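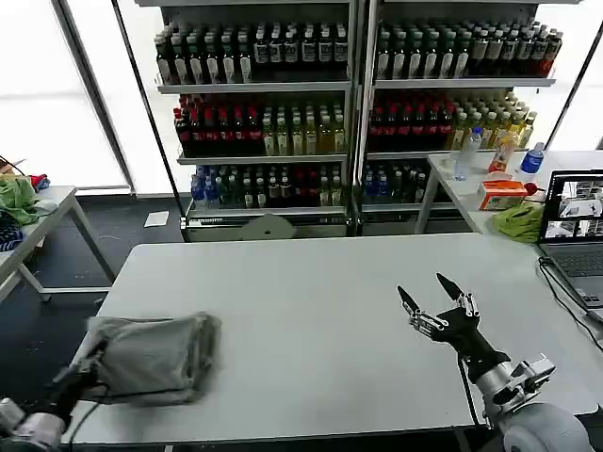 Drinks Shelving and Bag Table, Rostura Stockroom

Photo notes for the Bement refit, checked 25th August by Radoslava Kolář.

Shelving: two tall white metal units, side by side along the windows. Dark bottles with white labels go on the top shelves, dark and yellow bottles in the middle, blue and green ones at the bottom. Both units follow the same order — restock from the left.

Front table: white, rectangular. Used for fabric bags, gray one on the left. Bags are smoothed flat, folded twice and stacked in groups of eight.

Second table: white, set to the right. Bottled drinks, a small orange and white cardboard box and a bright green cloth. Bottles stay upright until they are logged.

Aisle width between table and shelving is 33 inches. Changes to the layout go to Igor Kollár.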